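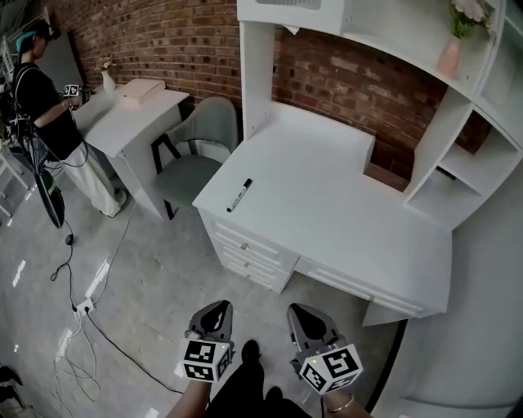 I've been selling study desks out of our brick-walled showroom for a good while now, and the corner desk is still the one people walk up to first and start pulling drawers on. We call it the Saltumer. It's an L-shape, all white, with a hutch that goes up over the work surface and cubbies built into the corner. The stack of four drawers sits under the left end, and then there's that long shallow one running along the front, which I think is the best part of the whole desk. Pens, a ruler, the letter you keep meaning to answer – in they go, and the top stays clear. My own desk at home is a Saltumer too, so if I sound biased, I am!

What you get

The Saltumer comes as the desk, the drawer stack and the hutch together. I used to sell the hutch on its own as an extra, and then everybody came back for it later and had to pull the desk out from the wall again to fit it. So now it's one set. The price is $400 for everything, and that includes the knobs (small, round, silver) and all the hardware. Delivery is extra and depends on where you are, so write to me with your zip code and I'll give you a real number.

It ships in 3 boxes. The heaviest one is the box with the work surface, and you'll want two people for that one, especially if you have stairs. Please open all the boxes before you start building. The little bag of hardware is taped inside the drawer box, and I get an email every month from somebody who has already put the other two together and thinks we forgot it.

The drawers

The drawers in the stack are shallower than a filing cabinet. You can lay letter paper flat in them with room to spare, but hanging folders won't work, so please don't buy it for that. I keep printer paper in the bottom one, chargers and cables in the next one up, and the top two are a mess that I'm not going to describe here.

The long front drawer has one small handle near the middle. Pull from the handle and it slides out straight. Pull from a corner and it can get a bit cranky, same as any wide drawer. If yours starts to drag after a year or so, rub a plain candle along the runners. My aunt taught me that and it works on just about everything.

The hutch and the cubbies

This is where people get to have some fun with it. The cubbies are open at the front, so you can do books in some and pretty things in others. We've had flowers in a pink vase on the showroom unit and I've lost track of how many customers have asked to buy the vase! (It's mine, sorry. I got it at a yard sale.)

The panel with the arched cutout is there for looks and I won't pretend otherwise. It has a scalloped edge, and it softens all those straight lines. Hala Akl drew the first version of it for us in February, on the back of a packing slip, and I liked it so much I held up the whole order to get it in. If you're buying for an older kid who has strong feelings about scallops, tell me when you order and I'll send a plain panel in its place for no extra money.

Under the cubbies there's a big opening with no back panel, so whatever wall you have shows through. I like it that way because you can reach an outlet without drilling anything. If your wall is ugly, a piece of pegboard or a poster behind it does the trick. I put a small wooden tray in that space for the bits that would otherwise roll around.

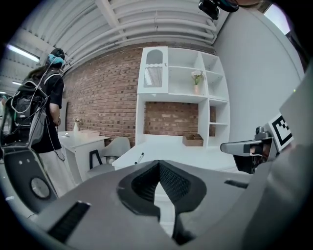

Will it fit my room?

Measure the corner first, then measure it again at the height of the hutch. Old walls lean. Our own brick wall is patchy and worn and nowhere near flat, and we leave a small gap behind the desk so it doesn't rub. Baseboards count too, and so do window sills, and so does that one pipe you stopped noticing years ago. If you're stuck, send me a photo and your measurements and I'll have a look. I answer those in the evening, usually with a cup of tea going cold next to me.

The drawer stack comes on the left. Could it go on the right? Yes, but it has to be made that way from the start, and it adds 8 weeks to your wait. I'd think hard about which hand you write with and where your window is before asking for it.

Taking care of it

A soft damp cloth does most jobs. For marker, and I say this as somebody with dry-erase markers all over the place, wipe it the same day if you can. A mark that's been sitting there a month will still come up with a little rubbing alcohol on a cotton ball, but go easy, and try it first on a spot that doesn't show. No scouring pads, please. White shows every scratch you give it, and I can't send you a new top because of a scouring pad.

Coffee mugs are fine as long as you don't leave a wet one sitting there all weekend.

Other things that go with it

If the Saltumer is too much desk for your space, have a look at the Foleo, our small straight desk. It's white as well and it does nicely against a wall on its own. A few families have bought one of each for two kids in one room, which seems to keep the peace.

For a chair I'd go with something soft and not too tall in the back. We like a sage green with all this white – it warms the room up and it doesn't fight with anything. The Tredon is our upholstered one, and you can ask for fabric samples before you decide. I mail them out for free, so don't be shy.

Ordering and returns

You can order by email or come in and sit at one. If you're driving a long way, write first so I can make sure the desk is still set up, as the showroom gets shuffled a lot. Carla Awad handles the deliveries and she'll call you the day before with a time.

You have 30 days to send it back if it's still in the boxes. Once it's built I can't take it back, but I can send you spare parts for as long as I have them. Knobs, runners and screws I always have. Put your order number in the subject line and tell me which drawer it's for, counting from the top.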